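# How does a robot learn to pick things up?

When you were very small, you could not hold a spoon. You looked at other people, you tried, you dropped it, and you tried again. After many meals your hand knew what to do and you stopped thinking about it.

A robot can learn in a similar way, but it needs people to give it examples. In our project, which is called Flolledeo, this is the work we do every day. I will explain how it goes.

## What is an example?

An example is one short piece of work, done from the start to the end. Somebody picks up a box, moves it and puts it down. While this happens, a camera records what the fingers of the tool are doing. The computer also keeps a note of how wide the fingers are open at each moment.

One example does not teach much. If you saw only one dog in your life, and it was brown, you could believe that all dogs are brown. The computer makes the same kind of mistake. For the task "pick up a small box" we have 3,144 examples now, and we are still collecting.

## Who moves the fingers?

A person does. The tool is called a gripper, and it has two fingers which open and close. You hold it in your hand, a little like the tongs for taking salad. The camera sits on the tool, so it sees the fingers from very near.

We do not work only in a laboratory. We take the gripper to ordinary rooms with ordinary tables, where many other things are lying. A robot in a real home will meet bottles, cans and bags, and it must find the right thing between them.
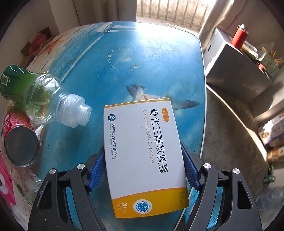
A medicine box is good for practice. It is light and it has flat sides, so the two blue pads can press on it from left and right. If you press too hard, the cardboard bends. If you press too softly, the box slides down. The person feels the right amount in the hand, and the computer has to learn it from the examples.

Soudabeh Zarei wrote to us after reading the first version of this page, and asked if it would not be quicker to simply tell the computer the rules: go to the box, close the fingers, lift. Her class had tried to write such rules for picking up a pencil case. They had 46 rules on the board, and then one pupil turned the pencil case on its side and half of the rules were wrong.

So Soudabeh's class found the difficulty by themselves! Rules are useful when everything stays in the same place. With examples, the computer can see the box standing, lying and leaning, in morning sun and under a lamp.

## What about mistakes?

Some examples are bad. The person drops the box, or a sleeve comes in front of the camera. In April we looked through our recordings and took out 558 of them. It was slow work — and a little boring, I must say — but a computer which learns from bad examples will copy the bad habits too.

## Try it at home

Take two wooden spoons, one in each hand, and lift a small empty box with them. Now turn the box and lift it again. Ask a friend to write down each time what you changed: the place of the spoons, the speed, how hard you pressed.

Those notes are your first examples. Could your friend lift the box only by reading them?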